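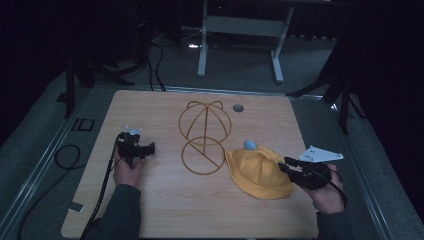
Category: Workshop tips / Clubs and student projects

Tips for putting hats on a stand with hand-held grippers

In our robotics club at Purstead we spend this term on one household job: take a soft hat from the table and put it on a wire hat stand. We do it first with grippers held in our own hands, and later the robot arm has to learn it from our recordings. We call the project Monov. These tips are for new members and for other school clubs who want to try soft things after blocks and cups.

Preparing the hat

Use a bucket hat to begin. It has no front and no back, so there is one mistake less to make. A cap with a stiff peak is much harder and we leave it for the second month.

Do not start always with a neat, flat hat. Crumple it a little and drop it on the table, then work from how it falls. In our first 30 recordings the hat was always flat, and the arm learned only flat hats. We had to do all of them again.

If the hat comes from a shop, cut the paper label and wash it once. New fabric is often stiff, and it slides out of the fingers.

Working with two grippers

Find the brim before you close the fingers. If you take the crown, the hat hangs upside down and you lose time to turn it.

Take only a small fold of the brim. A thick fold feels safe, but it does not open well over the wire.

Keep one gripper near the stand to hold it steady. A wire frame is light and it walks over the table when the hat pulls on it. Hold it low, at the ring — never at the top, where the hat must pass.

Move slower than you want to. When I practise at home with kitchen tongs and a tea towel, I count to four for each lift. It is also a good exercise for members who have to wait for their turn.

Cables and table

Let the cables hang down at the side and leave some slack before you start. A short cable pulls your wrist exactly when you reach over.

Sweep the table with a dry brush. Threads from the hats go into the finger joints, and it takes a needle and patience to get them out.

Keeping the recordings in order

Write the result after every try, also when the hat fell. We have 626 tries in the notebook now, and 111 of them are marked as bad. We keep the bad ones in a separate folder, with one word for the reason: slipped, twisted, stand moved.

Stop after 18 tries and change the person. After that the hands get tired and the movements become careless.

Next we try knitted hats, which stretch — so the tip about the small fold may need to change.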